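Cokwood School of Art, Studio Safety Inspection: Life Drawing and Printmaking Rooms
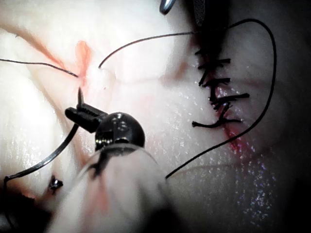
Sheet 6, Issue 6

Area covered: Life Drawing Studio, Etching Room, Paper Store, Spray Booth
Inspected by: Zdenka Spahić
Accompanied by: Malcolm Mapplebeck (studio technician)
Period: May, between terms
Previous sheet: Issue 5, all actions closed except 3.4

Ratings: S = satisfactory. A = action needed. N/A = not applicable. Items rated A carry a comment and a name. Items rated S carry a comment only where the inspector wanted one on record.

1. Life Drawing Studio

1.1 Exits clear, doors open fully. S
East door was sticking in the last issue. Planed and rehung.

1.2 Easels stable, wing nuts and ratchets present. A
Two H-frame easels will not hold at full height with a large board. Ratchet teeth worn. Tagged and moved to the corridor. Replacement parts to be ordered from Rowbotham. Mapplebeck.

1.3 Drawing donkeys free of splinters and loose joints. S

1.4 Model stand level, edges taped, load plate legible. A
Edge tape lifting on the step side. Load plate has been painted over and can't be read. Strip the plate, retape all four sides in yellow. The stand is not to be used for standing poses until this is signed off. Mapplebeck.

1.5 Model heaters: guard fitted, cord undamaged, three feet from drapery. S
Distance measured with heaters in their marked positions. Floor marks are fading and should be redone over the summer.

1.6 Spotlights: safety chains attached, lamps secure, stands weighted. A
One stand has no sandbag. The bag was found in the Paper Store holding down a roll of newsprint. Return it. Bisht.

1.7 Aerosol fixative not used in the room. A
Three cans on the window ledge and overspray on the sill. Fixative is for the spray booth only. Sign to be put up at eye level by the sinks, and instructors to mention it at the first session. Xiao.

1.8 Charcoal and pastel dust: floor damp mopped, no dry sweeping. S
Dry brooms have been removed from the closet.

2. Etching Room

2.1 Press bed stops fitted at both ends. S

2.2 Press gear guards in place, fasteners tight. A
Left guard on the large press is held by one bolt out of four. Press locked off during the inspection and key held in the office. Refit with the correct bolts, not cable ties. Mapplebeck.

2.3 Ferric chloride bath: lid on, tray beneath, label current. S
Label now shows the date mixed and the initials of the person who mixed it.

2.4 Eyewash station: flushed weekly, log signed, access clear. A
Water runs clear. Log has a gap of three weeks. Drying rack parked in front of the basin, moved during the visit. Mark a keep-clear box on the floor. Bisht.

2.5 Gloves and goggles stocked in all sizes. A
No small gloves. Goggles adequate but scratched. Xiao.

2.6 Solvent rags in lidded metal can, emptied daily. S

2.7 Hotplate thermostat and pilot light working. S
Checked against a surface thermometer. Hotplate asset tag is 594. The register lists it as 563, which belongs to the old plate disposed of last year. Register to be corrected. Spahić.

3. Paper Store

3.1 Heavy stock below shoulder height. S

3.2 Plan chest drawers have working stops. A
Bottom drawer of the Koria chest pulls straight out. Do not load until the stop is replaced. Mapplebeck.

3.3 Guillotine: blade guard fitted, arm locked down when not in use. S

3.4 Utility knife blades go in the sharps tin. A
Carried over from Issue 5. Loose blades were again found in the general trash, wrapped in masking tape. The tin is mounted behind the door and can't be seen when the door is open. Move it to the wall beside the cutting table. Bisht.

3.5 Step stool in good condition, rubber feet present. S

4. Spray Booth

4.1 Extraction running, airflow strip moves when fan is on. S

4.2 Filters changed on schedule. A
Filter card not filled in. The filter looks gray and loaded. Change now and restart the card from that date. The spare filters on the shelf are the Kornia size and do not fit this housing. Return them. Xiao.

4.3 No ignition sources, no phone chargers in use. S

4.4 Maximum two users posted. S

5. First Aid and Records

5.1 First aid kits complete and in date. A
Studio kit short of adhesive bandages and finger dressings. Etching Room kit complete. Xiao.

5.2 Accident book present, entries legible. S
Two entries since the last issue, both minor knife cuts to the non-drawing hand. Both users were cutting toward a steel rule with no finger guard. See 3.4 and the note below.

5.3 Solvent and acid data sheets in the red binder. S

5.4 Model sign-in sheet includes emergency contact. S

General comments

Safety rulers with a raised finger guard should replace the flat steel rules at the cutting table. Flat rules may stay in the locked drawer for staff use.

Terence Bloxham asked whether the large press can be released before the summer course. It can, once 2.2 is refitted and the technician has run the bed end to end under no load with a second person present. The same person should not fit the guard and sign it off.

Items 1.4 and 2.2 stop use of the equipment. All others are to be closed before the first class of the new term. Completed actions to be initialed on the office copy, with part numbers where parts were fitted.

Signed: Z. Spahić
Copy to: T. Bloxham, Y. Xiao, D. Bisht, M. Mapplebeck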